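Unit 16, Cletwood. Bedroom and linen check, Jun 9, 2019
Inspector: Nazma Patwary
Accompanied by: Lina Najjar (housekeeping)
Copy to: Reijo Toivonen, Dreltholm Lettings

Ratings: **P** pass, **C** pass with comment, **F** fail, **N** not checked. An F needs a named person against it before the unit is re-let. A C can wait for the next linen change.

## 1. Entry and floor

- [x] Door opens fully and latches. **P**
- [x] Route from door to bed clear. **P**
- [ ] Threshold strip flat and fixed. **F** Lifted at the hinge side, enough to catch a shoe. Two screws missing. Rezaul Biswas to refit.
- [x] No cords across the walking route. **C** Lamp cord reaches the outlet with little slack. Move the lamp or fit a longer cord.

## 2. Bed and headboard

- [x] Bed frame stable under side load. **P**
- [x] Slats seated, none cracked. **P** Checked with the mattress raised at the foot end only.
- [x] Headboard fixings tight. **C** Quarter turn needed on the lower bracket. Done during the visit.
- [x] Headboard upholstery, seams closed. **C** Gray fabric, vertical padded panels. Seams sound. Dust collected in the channels between panels; use the narrow nozzle.
- [x] Wall behind bed. **P** White paint, no damp reading above 10 at any point tested.
- [ ] Mattress label legible. **N** Label is on the underside. Two people needed to turn it. Carry over to the July visit.

The headboard brackets are the type supplied by Ekanayake and have now been tightened at three visits running. The bolts are not fitted with locking washers. Request that washers be added to the next parts order and fitted in all 17 units that have this bed, starting with the ones let most often.

Soft items were checked after the frame. The duvet had not been smoothed, and a blue item was still lying bunched across it. Loose textiles should be off the bed before the cover is inspected, as stains and open seams are easily missed underneath. Lina Najjar has been asked to add this to the room sheet. 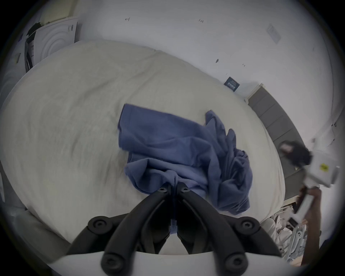
The same applies to anything left on chairs or over the radiator. Items found in a unit after checkout go in a clear bag marked with the unit number and are entered in the lost property log. They are not to be washed with house linen. Dark or colored cotton in a white load was the cause of the discolored sheets reported from Unit 8, and the cost of replacement was charged to the housekeeping budget.

## 3. Linen

- [x] Duvet cover, closures intact. **P**
- [x] Duvet fill even when shaken out. **C** Slight thinning at one corner. Keep in service.
- [x] Care label present on duvet. **P**
- [ ] Mattress protector fitted. **F** Fitted, but elastic has failed on one long side and the protector rides up. Replace. Stock is held in the Prenura cupboard, second shelf.
- [x] Pillows free of odor and staining. **P**
- [x] Spare blanket bagged and dated. **C** Bagged, no date. Dated at visit.

## 4. Heat and electrical

- [x] Smoke alarm sounds on test. **P**
- [x] Radiator valve turns through full range. **P**
- [x] Bedding clear of radiator. **C** Clear when tucked. An untucked duvet on the window side would touch it. Shift the bed toward the door by a hand's width.
- [x] Outlet plates uncracked. **P**
- [ ] Bedside lamp, bulb within marked wattage. **F** Marking on the lampholder is worn away and the rating cannot be confirmed. Withdraw the lamp and replace it.

## 5. Window

- [x] Restrictor engages. **P**
- [x] Blind cord secured to cleat. **C** Cleat present, cord not wound. Wound at visit. Recurring item.
- [x] Handle locks and key is in the unit. **P** Key on hook inside closet.

## Actions

| Item | Person | Status |
|---|---|---|
| Refit threshold strip | Rezaul Biswas | Open |
| Replace mattress protector | Lina Najjar | Open |
| Replace bedside lamp | Rezaul Biswas | Open |
| Order locking washers | Reijo Toivonen | Requested |
| Move bed clear of radiator | Lina Najjar | Open |
| Read mattress label | Nazma Patwary | July |

Comment from Anwara Wickramasinghe, on review: agree with all three fails. The lamp should come out the same day and not wait for its replacement. On the washers, please confirm bolt diameter before ordering, as the last batch was one size too large and went back. Blind cords have come up in nearly every report this year, so I would like a photo of a correctly wound cleat posted inside the linen closet door. Unit not to be released until the strip is down.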